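Reading time: 2 minutes

Tabletop Brush and Pan: Your Questions, Answered With Some Patience

Can I really not use a wet cloth?

You can, and people do, and then they write to us about the wet paste they have made of their pencil shavings. A dry table wants a dry brush. Sweep first, wipe later if you must.

Why natural-looking bristles? My old brush was nylon.

Ours are stiff enough to move a crumb and soft enough to leave an oiled tabletop alone. Nylon tends to flick things onto the floor, where they become another department's problem.

How do I sweep up paper without chasing it across the table?

Set the pan down flat and leave it there. Bring the brush toward it in short strokes, bristle tips just grazing the wood. Big pieces go first. Crumpled notes roll in nicely and stay put against the back of the pan. 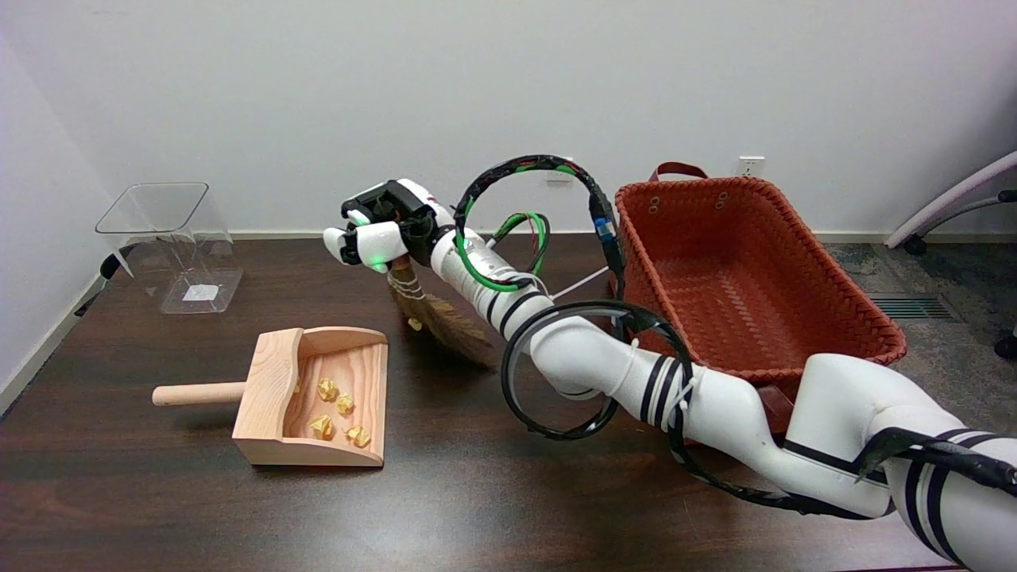 Small scraps are the stubborn ones. Tilt the brush so only the outer bristles touch, and go slowly. If a scrap still refuses, pick it up with your fingers. We won't tell.

Will the pan scratch my table?

The Hakberg pan is pine, which is softer than most tables people worry about. Grit caught underneath is another matter - turn it over and give it a wipe now and then.

Can I wash the set?

The pan, no. Pine and dishwashers have never gotten along. Shake the brush out of a window, or comb it with a fork you don't care for.

The bristles have gone sideways. Is it broken?

It has been stored standing on its bristles. Hang it up for 2 days and most of the splay will settle. The rest is character, and not covered by the warranty.

Do you sell the brush without the pan?

Yes, as the Grundell, item 1452. The pan alone is out of stock until July.

How long does shipping take?

Orders leave us within 5 working days. Orders over $40 ship free.

Questions we missed? Use the contact form. | © 2021 Visero Home Goods | Back to top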